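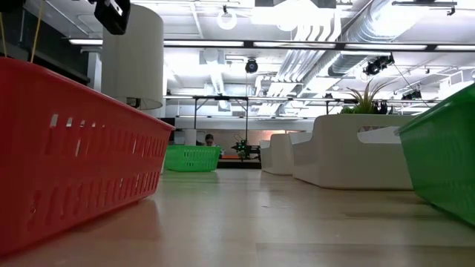
Holiday Table at Home
Progress report to the Brutard Fund, second half of the grant period

Dear friends at the Brutard Fund,

Thank you for your patience while we pulled this together. We had hoped to send it in July, but the summer got away from us, and then we wanted to wait until the last of the driver sheets had come back so that the numbers would be right. They are right now, or as right as we can make them, and we are glad to be able to share them with you.

As you will remember from our application, the grant pays for holiday meals to be cooked and carried to people in Pundstead who can no longer get to their own congregation for the big days of the year. That covers people of any faith, and each person gets the meal that belongs to their own holiday, at the time it is meant to be eaten. A Passover plate that comes two days late may still be a good supper, but it's not what the person was hoping for, and most of what we have learned so far has to do with timing.

Meals and households

We delivered 253 meals in this reporting period to 184 people. Some people were on the list for one holiday only, and others heard from us at Easter and again at Vesak, usually because they share a home with someone of another faith (we have more of those households than we guessed when we wrote the application, and they have been a joy to get to know). Nearly 30 of the people on the list had not had a visit from their congregation in a long while, and in most of those cases the congregation simply had an old address. We have passed on the new ones where the person said that was all right.

Cooking is still split between two kitchens. The Bommont Street kitchen handles the larger runs, and the Diệp bakery has taken on the vegetarian meals for Vesak along with all of the sweet things, which have been very well received. We had a few calls asking whether the sesame cakes could be sent at other times of the year too! We said we would ask, and the bakery is thinking it over.

Kosher meals took us longer to set up than we planned. Our first idea was to set aside one end of the Bommont Street kitchen, and after a good talk with the synagogue it was clear that this wouldn't do. Those meals now come sealed from an outside supplier and go straight to the drivers. It costs more per meal, as you will see in the budget sheet, and we have covered the difference by buying fewer new insulated bags than we had listed. 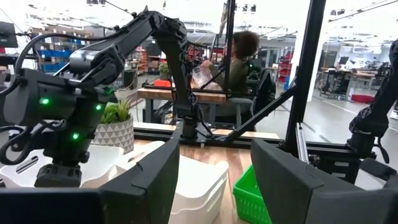 The arm over the table, with three green lights showing on it.

Drivers and routes

There are 4 delivery routes, the same as last time, though we have redrawn two of them. The north side route used to run all the way out past the reservoir and back, and anyone at the far end was eating very late. During Ramadan that simply could not work, as the meal has to be at the door before sunset, and so we turned the route around and started it earlier. The drivers liked the change so much that we have kept it for everything else.

We also now ask each driver to stay a few minutes if they are invited in. It was not in our original plan and it does make the evenings longer. We would like to keep doing it, and we have added a little to the mileage and time line for the coming period to allow for it. If that needs your approval ahead of time, please let us know and we will fill out whatever form is needed.

What did not go so well

Our sign-up sheet was too long and the print was too small. Several people gave up halfway and phoned us, which was fine during office hours and less fine at other times. A one-page version is at the printer. The question about food allergies is now at the top, where it should have been all along.

We also ran short of low-salt meals at Easter. A handful of people got the regular ham dinner with a note of apology, and two of them sent it back, quite rightly. For Christmas we are ordering those meals first and building the rest of the run after that.

Coming up

Rosh Hashanah and Diwali are next on the calendar, followed by Christmas, when we expect the list to grow again. The budget sheet and the route maps are attached. We would be delighted to have someone from the Fund ride along on a delivery evening - just give us a little notice so we can leave a seat clear of boxes.

With warm thanks from all of us,
Holiday Table at Home, Pundstead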